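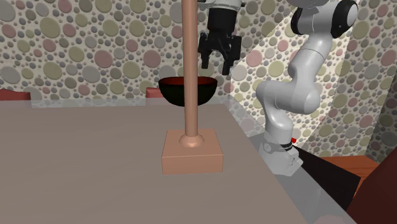
Cell 2, bowl handling. Simulated view, arm at right, block and pole on the table.

Pre-start inspection, Hurnport packing room
Completed by: Romana Vondráček
Month: March
Procedure: 157

1. Layout in the model matches the floor plan.
Partly. The bench on the floor is 45 mm closer to the walkway than the drawing says. Gangadharan Pai to move the bench or the drawing, his choice. The spotted wallpaper in the model is not on the floor plan either, and I have had two requests to make it so.

2. Bowl path clear of the pole.
Open. The bowl is behind the pole in this view and I can't judge the gap from one angle. Need a side view before I sign.

3. Stop button reachable from both operator positions.
Yes for Vojtěch Koubek. No for Blažena Procházka, who is a foot shorter and was not consulted. Lower the bracket.

4. Speed limited while a person is at the bench.
Pass. Tested three times at 6:40. Night shift calls this setting "the Vigfúsdóttir", after the consultant who asked for it. Please stop writing that in the log.

5. Manual lifting removed from the task.
Mostly. The old job was 2000 bowls a shift by hand, and Blažena's wrists are pleased to be out of it. She now clears faults and fills in form 1251, so I'd like her typing position checked too.

6. Operators trained on restart.
Two of four. The Brorkard course covers restart on page one and company values on the rest.

7. Job descriptions updated.
Fail, second time. Both operators are still listed as "packer, manual" - and paid that way. Ľubica Hrnčiar has the paperwork.

8. Break cover.
Fail. The arm doesn't take a break, so the schedule dropped them for everyone. Put them back.

Result: not released. Recheck items 2, 3, 7 and 8.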